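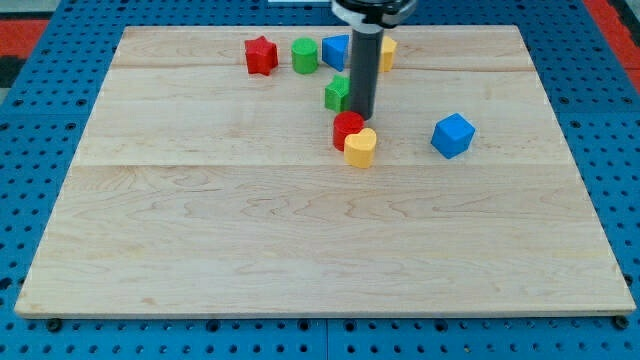 Tabuleiro claro sobre a mesa perfurada azul, com parte das peças na fila do fundo.

Caderno de oficina — entrada de 11/24/24

Assunto: tabuleiro de apoio para as peças de encaixe do conjunto Melska. Retoma as notas anteriores sobre a superfície de trabalho.

O tabuleiro está assente diretamente na mesa azul, sem calços. Os furos da mesa ficam visíveis à esquerda, à direita e na margem de baixo, o que chega para alinhar a olho. Para um alinhamento repetível não chega: a aresta da madeira não coincide com nenhuma fila de furos quando se encosta pelo lado esquerdo, e coincide quase quando se encosta pelo direito. Decidir uma referência e não mexer mais. Proposta minha: lado direito, com dois pinos curtos nos furos da mesa. A Sum-yee Choi prefere cantoneira, por causa da limpeza. Fica em aberto.

Madeira. Tom pálido, parecido com bordo, veio ondulado, com riscos e manchas ligeiramente mais escuros. A fatura da Gastiris diz só "painel maciço colado", sem espécie. Duas juntas transversais pouco marcadas, três tiras. A junta de cima passa logo atrás da fila de peças do fundo; a outra fica mais abaixo, a seguir ao grupo do meio. Passei a régua metálica nas duas. Na de cima não sinto degrau. Na de baixo há um ressalto mínimo que a unha apanha e a régua não mostra. Lixar com grão fino, no sentido do veio, antes de dar qualquer acabamento.

Massa do tabuleiro na balança da bancada: 1.389 g. Anotar outra vez depois do acabamento, para termos o valor final na etiqueta.

Peças. Plástico, cores vivas, formas geométricas simples. Na fila do fundo, da esquerda para a direita: estrela vermelha de cinco pontas ao alto, cilindro verde ao alto, prisma triangular azul, peça amarela. Observações de manuseamento:

Estrela — tem tendência para ficar um pouco inclinada. Não é defeito do tabuleiro: repeti no tampo de vidro e inclina na mesma. Se for preciso que fique a prumo, terá de levar um encaixe.
Cilindro verde — estável na face plana. Deitado, rola com facilidade e não há rebordo que o trave.
Prisma azul — estável, mas a orientação muda muito a pegada. Registar sempre qual a face que está em baixo. Nas folhas antigas isto não foi feito e os valores não são comparáveis.
Peça amarela — sem observações.

Brilho. As faces da estrela refletem nas pontas. A madeira em cru devolve pouca luz, e gostava de manter assim. O verniz Ballum que usámos no outro painel ficou demasiado brilhante e nota-se cada dedada. Alternativas: óleo incolor mate em demão fina, ou deixar em cru e aceitar que suja. Fazer prova numa sobra do mesmo lote antes de tocar no tabuleiro. O resto do lote está na prateleira 12, etiqueta Mwakalinga.

Aresta da frente. Vê-se a espessura da madeira como uma faixa estreita, ligeiramente mais escura do que a face. Está viva de mais para o antebraço de quem trabalha sentado. Quebrar a aresta com bloco e lixa, só o suficiente para deixar de marcar. Não fresar: perde-se a referência de medição e a face fica mais curta.

Limpeza. Pano de microfibra pouco húmido, secar logo. Nada de álcool na madeira em cru. As peças podem ser lavadas à parte com água e detergente neutro. Os furos da mesa acumulam pó de lixagem, portanto lixar sempre fora da mesa, no cavalete.

Custo até agora, contando o painel e o corte: 495. Falta somar lixa e óleo.

Pendentes
Escolher entre pinos e cantoneira (Sum-yee e eu).
Lixar a junta de baixo e quebrar a aresta.
Prova de óleo na sobra, deixar curar, comparar com a amostra Ballum.
Acrescentar à folha de registo uma coluna para a face de apoio do prisma.
Verificar o empeno em dezembro, com o aquecimento da sala já ligado. Mesma régua, mesmas posições.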